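A Morning at the Drelatov Knitwear Open Day

I had been promising myself a trip to the Drelatov mill for years, and in July I finally got on the early bus and went. The open day comes round once a summer, tickets go quickly, and I only got mine because my sister-in-law changed her mind about the hills (she was quite right, it is a steep walk up from the stop, so wear proper shoes and allow yourself longer than the leaflet says).

They took us round in groups of 16, which sounds a lot but felt comfortable enough once everyone had found somewhere to put their coat. Our guide was Glenys Heywood, a lovely soft-spoken woman who started on the winding floor straight from school and seemed to know every bobbin in the place by name. She began with the yarn store, and oh, the smell of it! Wool, a little oil, and something like warm biscuits. Cones were stacked to the ceiling in every brown and grey you could think of, and I could happily have stayed there until closing.

After that came the knitting shed. You are given ear plugs at the door and you do need them. The oldest frame still working is called Galeo, after the firm that supplied it, and Glenys let us watch it make a sleeve from cuff to shoulder. The newer machines along the far wall are quicker and a good deal quieter, but I noticed that most of us drifted back to Galeo in the end.

My favourite part was the linking room, where the collars are joined on by hand, stitch by stitch, over a ring of tiny points. A roll neck takes longer than a crew neck, and a good linker will do 6 of them before her tea break. Last year the room finished 2,927 roll necks, and the year before it was 3,007, both chalked up on a board by the window. I was allowed to try four stitches on a spare piece and dropped two of them.

The washing and pressing were rather rushed, I thought, as the next group was already on the stairs. Lunch was soup and a cheese roll in the canteen, very reasonable, and there is a seconds shop by the gate where I spent more than I had meant to - two scarves and a pair of bed socks for my mother. Go before noon if you want a jumper in a common size.

Glenys's parting advice was about looking after knitwear at home. Wash it cool, press the water out in a towel, and lay it flat with the collar eased into shape, never on a hanger.

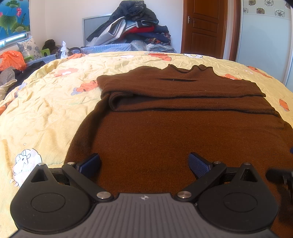 Gu: I went round the year before last and they hardly showed us the linking room at all, so I'm glad they've given it more time. Did you find out whether the seconds shop opens on ordinary days too? I've a cardigan from there that has lasted beautifully and I'd love another in the same green.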